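Zondum room cell: setup and care FAQ
By Obsa Tekleab, December

The Zondum is the mobile arm we use for room resets: putting the guest directory back, squaring up the desk, checking that small items are where they belong. These are the questions that come up most from people looking after one.

What does it need before it can work in a room?

A floor map, a charged battery and a set of hand recordings made in a room of the same type. The map takes 12 minutes. The recordings take longer and are where most setup problems start.

What are hand recordings?

A person wearing the head camera does the task with bare hands, and the Prodirero software turns the hand paths into arm paths. We start with the service directory because it is flat, light and easy to lose against a pale surface. One position we record is the directory lying on the dark cushion of the woven chair, with a fingertip pressed on the cover and the other hand by its right edge.
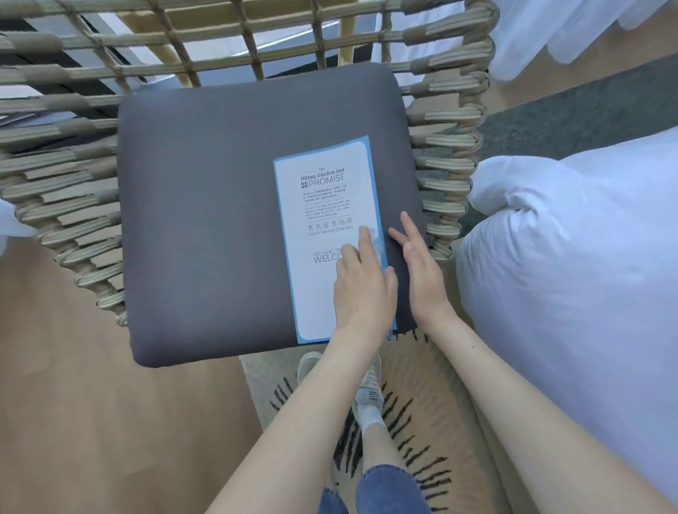
WELDU, December. The current set for this room type has 272 recordings, and 222 of them passed the check. The rest were dropped because the fingertips left the view or the hands moved too fast.

Does it matter if fingers cover the print?

Not much. The arm finds the directory by its blue border and the heading at the top. Keep those two clear and let the fingers fall where they like lower down.

Do we have to clear the room first?

No. Leave the furniture and the usual items in place. The room should look the way it will on a working day, and people in the next room are fine. Record a carried pass as well, with the directory held upright by both side edges and thumbs toward the middle, while you walk at a normal pace.

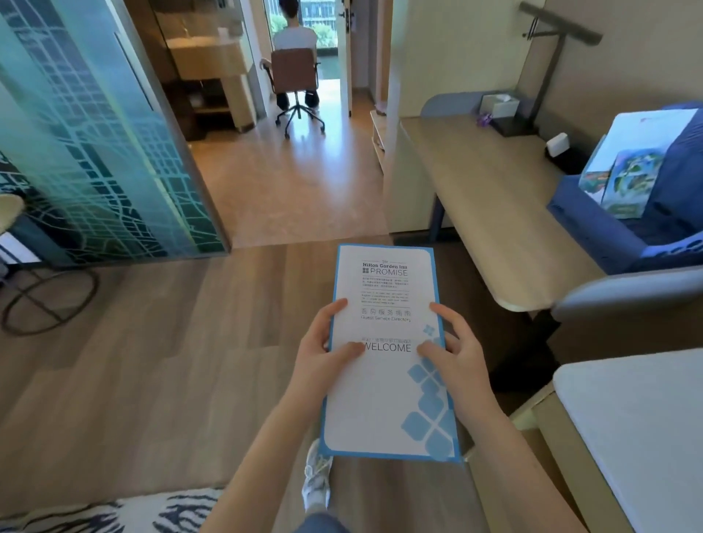 How often should the gripper pads be changed?

Look at them every morning before the first run. Change both together when the surface feels slick or an edge lifts. A worn pad lets the directory slide as the arm turns.

To change them:
1. Press the stop button and wait for the light to go off.
2. Loosen the 2 screws on each finger.
3. Slide the old pad out and wipe the slot with a dry cloth.
4. Fit the new pad, tighten, and run the open and close test from the Clirnen panel.

It picks up the directory but sets it down crooked. What now?

Redo the wrist zero from the panel. If it is still crooked, check the camera mount for play. Only make new recordings after both of those.

Can I use recordings from another room type?

You can load them, but expect missed picks near chairs and beds of a different height.

Related
- Charging dock: cleaning the contacts
- Zondum floor maps after a furniture change
- Clirnen panel error list

This site uses cookies to remember your settings. Accept | Manage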